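Shahzad Kakakhel

Shahzad Kakakhel is a furniture and lighting designer whose work moves happily between factory production and one-off pieces made by hand. He is best known for the Magagula stacking chair and for the Vikitz family of lamps, both of which came out of his long and very fruitful partnership with the manufacturer Lirent. His studio, Tasach, takes on furniture, lighting and the occasional door handle.

Early life and training

Kakakhel grew up over his family's upholstery shop and learned to web a seat before he learned to ride a bicycle. He has described the smell of horsehair and glue as the start of everything. He first studied bridge engineering, left after three semesters, and spent the next years as a pattern cutter for a maker of sailing gear. That mixture shows up everywhere in his furniture! Seams carry loads, fabric does work that other designers hand over to steel, and the joints are usually left where people can see them.
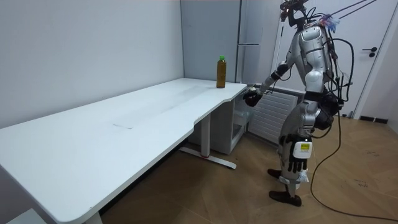
His first commercial piece was a folding stool with a canvas sling, produced in an edition of 117 and sold mostly to theaters. Stagehands loved it because it folded with one hand, and a few of the original stools are still in use backstage.

The Magagula chair

The Magagula began as a request from Lirent for a hall chair that could be carried two at a time. Kakakhel answered with a bent steel tube frame and a knitted seat that slides on like a sock. The whole chair weighs 3 kilograms. Getting the knit right took 30 prototypes, several of which sagged wonderfully, and the final version uses a tighter stitch under the thighs and a looser one across the back.

Lirent made 3000 chairs in the first production run, in rust, navy and a mossy green that Kakakhel mixed himself. The covers can be taken off and washed, and owners often keep a second set for the summer.

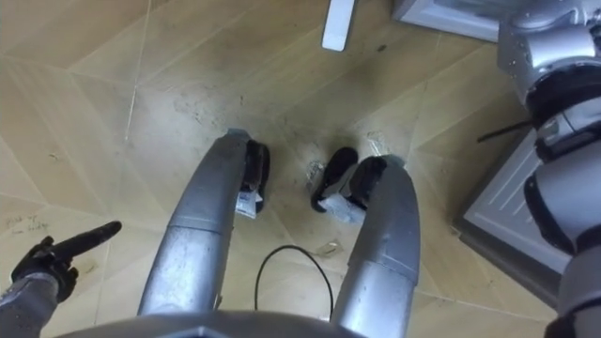
A barstool and a child's size followed. The child's version is a real delight: the proportions were redrawn from scratch, with a wider stance and a lower back rail that small hands can grab. A planned rocking version was shown once, in December, and never went into production.

Vikitz lamps

Lighting came later. The first Vikitz was a desk lamp with a pleated paper shade held in tension by a single cord, and the height is changed by sliding a wooden bead along that cord. Floor and wall models use the same bead. Replacement shades ship flat in an envelope, and the folding instructions are printed along the inside edge.

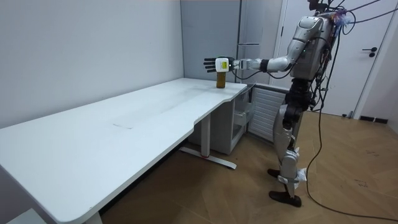
Humanoid robot with one arm extended over a small amber-brown bottle on a white desk.

Working method

Kakakhel draws very little at first. He starts with full-size models in cardboard, string and old bedsheets, and the sketches come once a shape can hold itself up. Tasach opens its workshop on the first Saturday of the month, when visitors may sit on anything they like, including the failures.

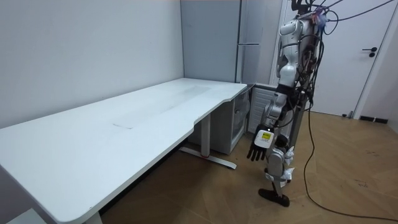
What is the difference between the early and late Magagula chairs?
Early chairs have a visible weld under the front rail and a cover fastened with four buttons. Later ones have a continuous tube and a cover that closes with a drawstring. Covers from one type don't fit the other.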